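Is remote control really a good way to teach two arms to sweep?

Posted in Home Robots > Teaching and Demos

Homa Hosseinzadeh

I have two arms and I'm trying to teach them to sweep a bedroom floor with an ordinary broom and a long-handled dustpan. I drive both arms by remote control and record every run. The Drakell guide says 1,000 good runs should be plenty for a two-handed job. I've recorded 2,212 and the trained version still swats at the floor like it's killing a bug.

Everybody tells me to record more. I don't buy it. When I sweep by hand I feel the bristles bend and I know how hard I'm pushing. With the remote I feel nothing, so I'm guessing, and I suspect I'm teaching the arms to guess too. Would it be better to grab the arms and move them myself? Or is the whole thing a waste of a bedroom?

sawdust_ed

More runs. Sawatzky users say 3,000 before you judge anything. Also use a smaller broom.

Vosuditz_refugee

I'd be careful with anyone who gives you a number without asking how you sweep. I followed the number on the box once and got a very consistent robot that missed the dirt.

Moving the arms by hand would give you a better feel for pressure, but with two of them you need one hand for each, and if your cameras can see the floor they can see you as well. Then it learns from pictures with a person in them and has to work without one. I went back to the remote after a week. Not because it's great - the other way was worse for this job.

My own setup, broom on the left arm and dustpan on the right: 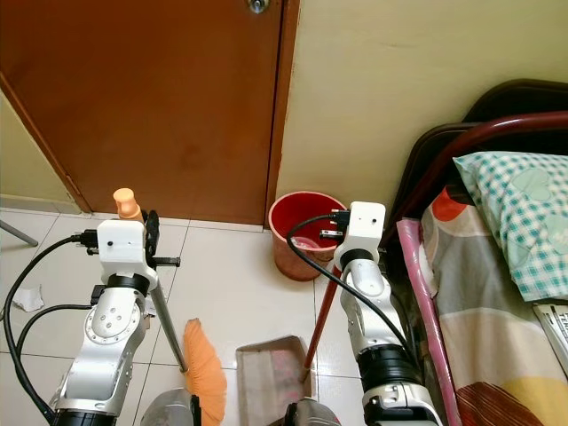
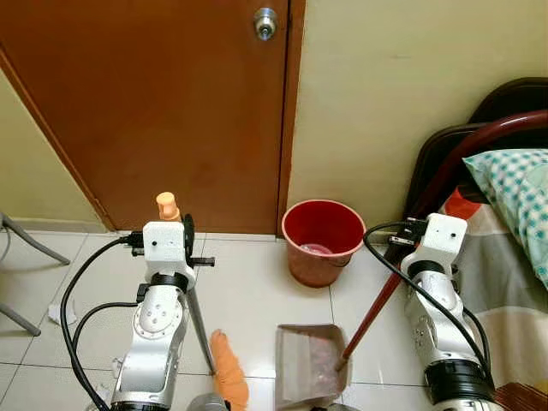 What I changed, for whatever it's worth

Keep the dustpan still. I used to move both arms at once because it looked clever on video. Set the pan down, leave it, and let the broom come to it.

Start each run from a slightly different spot. If the broom always begins in the same place, you're recording one run over and over, and 2,212 of those won't tell you much.

Throw out the bad ones. Any run where you lifted the bristles off the floor halfway through a stroke should go. I hated doing this.

Check the grip on the pole too. If it turns a little in the gripper, the bristles meet the floor at a different angle and your recorded arm motion doesn't mean the same thing anymore.

I still wouldn't call mine good. It gets crumbs into the pan on an easy day. Hisuvix sells a pressure add-on for the remote that's supposed to fix the feel problem, but I haven't seen a test by anybody who doesn't sell it.

Homa Hosseinzadeh

Thanks. I went through my first batch and I was moving the pan in nearly all of them. I'll record a small set with it parked before I spend money on anything. Not convinced yet, but it's a cheap thing to try.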